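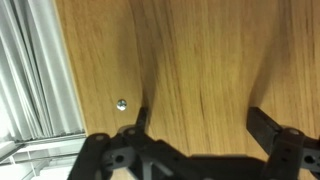

Mota
Technical writer, Juvden

Section 7: Oiling and care of the wooden top

This section is for the Caller table with oiled top. If your Caller has a lacquered top, please do not use the oil, it will stay sticky on the lacquer and must be removed again. The type of surface is written on the label under the top, next to the order number.

The grain is different on every top. Darker bands and wavy lines belong to the wood and are not a reason for complaint. Also the colour can change in the first months, more quickly if the table stands near a window.

What you need

Virnetach care oil, article 2973
Cotton cloths without colour
Fine sanding pad
A soft brush or a vacuum cleaner with brush nozzle
Thin gloves
A metal bucket with lid, filled with water

Other oils for furniture can be used if the maker says they are suitable for tables where people eat. We have tested only the Virnetach oil, so we cannot say how another product will look on top of the old layer. Please try it first on the underside.

CAUTION: Cloths with oil can start to burn by themselves when they are left in a pile. Put every used cloth in the bucket of water immediately, close the lid, and ask your local waste service how to dispose of it. Do not put the cloths in the kitchen bin.

7.1 Preparing the top

1. Remove everything from the table and take away the chairs. If the table must be moved, do it with two persons and lift it by the frame. Do not pull it by the top.

2. Wipe the top with a cloth which is only a little damp. Use no washing-up liquid with lemon or with cream cleaner in it.

3. Let the wood dry overnight. It must feel dry also at the ends, where it takes more water than on the flat side.

4. Sand lightly with the fine pad, always along the grain. Press with the same force everywhere. When you sand only over a stain, you will make a pale place that shows later in the light from the side.

5. Remove the dust with the brush or the vacuum cleaner. Go over the long edges as well.

NOTE: Sanding across the grain makes small scratches. On the dry wood you hardly see them, but the oil makes them dark. If this has happened, sand again along the grain before you open the oil.

7.2 Putting on the oil

1. Open a window. The room should be at normal living temperature, and the heating under the floor, if you have it, should be turned down.

2. Shake the tin well. Pour a small quantity on a cloth, not on the wood.

3. Start at one short end and rub the oil in, in long movements with the grain. Work in strips, and let each strip go a little over the one before.

4. Oil the edges and the corners. Many people forget the underside of the edge -- please do it too, a hand's width inwards is enough.

5. Wait the time which is printed on the tin. Then wipe off all the oil that has not gone into the wood, using a clean cloth. The surface should look even, and no wet places should be left.

6. Let it dry as described on the tin, then repeat steps 2 to 5. Two coats are necessary for a top that was sanded. For a yearly refresh without sanding, one coat is normally sufficient.

CAUTION: Do not leave thick oil on the top in the hope of better protection. It dries to a skin, collects dust, and can only be removed by sanding.

7.3 The first days after oiling

The top may be used carefully on the next day, but the oil needs seven days to become hard. During this time:

Keep water, wine and coffee away, or wipe them up at once.
Do not cover the table with a cloth or a plastic sheet, the oil needs air.
Put nothing with rubber feet on it. Some rubber leaves a dark mark.

7.4 Small faults

White ring from a glass: Rub a little oil on the place with a soft cloth, along the grain, and leave it until the next morning. Often the ring becomes weaker or goes away. If not, sand the complete top as in 7.1.

Grey or black spot: This comes mostly from iron and water together, for example from a wet tin. Light spots can be sanded out. For deep ones please write to Juvden service before you try a bleach.

Rough feeling after cleaning: The fibres have come up from the water. Wait until the wood is dry, go over it once with the fine pad and put on one thin coat.

Sticky surface: Too much oil was left. Put a little fresh oil on a cloth, rub until the old layer becomes soft, and wipe everything dry.

For cracks and loose fittings see Section 8.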